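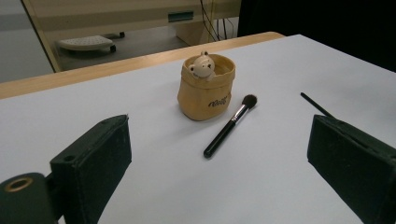 Can you keep a succulent alive on a north-facing windowsill? Most of them will live there, but they will grow long and pale, and you will be happier if you pick the few kinds that put up with poor light.

I have kept small plants on the same kitchen windowsill since we moved into the flat in Drunduslow. The house was built in 1990 and the kitchen looks north on to a brick wall. It gets no direct sun between September and April, and in summer it gets a bit in the early morning if the sky is clear. I did not think about any of this when I bought my first plants. I bought what looked nice in the shop.

The first ones were echeverias, the kind that look like a rose. They were flat and neat when I got them. By the winter they had turned into stalks with gaps between the leaves, leaning at the glass. I turned the pots every week, which made them lean in a new direction. I kept two of them going for a long time, but I can't say they were nice to look at.

What has done well is haworthia. I have the striped one and a plain green one with see-through tips to the leaves. They grow slowly and stay the shape they are meant to be. Gasteria is the same. Both grow in the shade of bushes in the wild, or so the label said, and it seems to be right. I also have a snake plant at the end of the sill, but it is getting too tall and the blind catches on it.

Watering is where I went wrong for years. The books say once a week in summer and once a month in winter, and on a bright sill that may be fine. On mine the compost was still damp after a fortnight. Now I lift the pot. If it feels light I water it, and if I can't tell I leave it for a few more days. Between November and the end of February I water twice, perhaps three times. I have lost nothing to drought and I have lost plenty to rot.

Pots matter more than I expected. I like small ornamental pots and most of them have no hole in the bottom. For a while I put gravel in the base, as everyone advises, and the roots rotted just the same. What works for me is keeping the plant in a cheap plastic pot with holes and standing it inside the nice one. When I water, I take the plastic pot out, do it at the sink, let it drip on the draining board and put it back. If the nice pot is too small for that, I use it for something else.

I mix my own compost. It is half ordinary peat-free stuff and half grit, the sort sold for alpines. For a time I used a ready-made cactus mix called Arkholm, which was good but came in tiny bags and then our garden centre stopped selling it. The one they sell now is nearly all fine peat and goes hard like a biscuit. Sieve the grit first or you will have dust all over the kitchen.

The only pest I have had is mealybug. It came in on a plant from the Clostetti market stall in July and I did not look at it properly before I put it with the others. The bugs look like bits of cotton wool down where the leaves meet. I dabbed them with a cotton bud dipped in surgical spirit, every few days, and moved the plant to the bathroom on its own. It took 11 weeks before I was happy to put it back. New plants now spend a month in the bathroom whatever they look like.

A few people have asked about lamps. I tried a clip-on one over the winter and the haworthias went a reddish colour, so I moved it further off and they went green again. It did help the echeverias. But the light was unpleasant to cook by, and I took it down in spring and have not put it back.

At the moment I am trying to root some gasteria leaves. I left them on a saucer for a week to dry at the cut end, then laid them on damp grit. One has a root. The others look the same as the day I put them down. I will leave them until spring and write again if anything comes up.

Posted November 7, 2018
Filed under: Plants, Kitchen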